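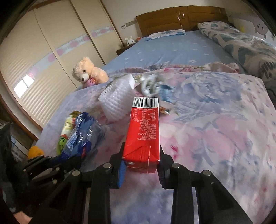 Datasets / Flisine / README

4 min read

Flisine is a small open catalogue of snack and drink packaging, and I am very happy to finally have it in a state other people can use! It began with me wanting to know which wrappers from an ordinary week could be sorted properly, and it grew from there. Every item gets its own record, even the dull ones. The red drink carton is a good place to start if you are new to the format: it has a barcode label near the top, a nutrition table and small Chinese text underneath with the code GB 25190, and fold lines across the lower part, so it fills nearly every field we have. A foam mesh fruit sleeve, on the other hand, fills hardly any, and I still think it earns its row.

## What's in it

Version 8 holds 1828 records in 57 packaging types. Each record is one line in `items.csv`, with these columns:

- `item_id`: never reused, even if a record is withdrawn
- `type`: carton, bag, wrapper, foil, sleeve and so on
- `main_colour`: the plain name, so "red", never "cherry"
- `printed_code`: any standard or batch code, copied exactly as printed
- `label_language`: left blank if there is no text
- `state`: flat, creased, crumpled or torn
- `notes`: anything you like, and please do!

I love the notes column. People have written down which tabs are hard to peel, which bags rustle the loudest and which cartons fold down neatly enough to stack.

## Creased and crumpled

Most packaging lists show things fresh off the shelf. Flisine takes them as they turn up at home, on the bed, in a coat pocket, at the bottom of a school bag. Use `creased` when the original shape is still clear and `crumpled` when you would have to smooth the thing out to see what it was. Shiny twisted wrappers are nearly always `crumpled`.

## Adding your own

Copy `template.csv`, fill in a row for each item and send it over. Don't guess at a code you can't read, just put `unread`. There are 18 types with fewer than ten records each, listed in `wanted.txt`, and fruit sleeves are on it.

## Known gaps

Glass is missing altogether. Tins are thin. Label languages lean heavily on what the first few contributors had in their cupboards, so more variety would be brilliant.

## Changes

9 June 2018: version 8. Merged the Zemeo list, split `foil` from `wrapper`, fixed the colour spellings.

Maintained by Trilok Jaiswal. Corrections to any row are welcome, however small.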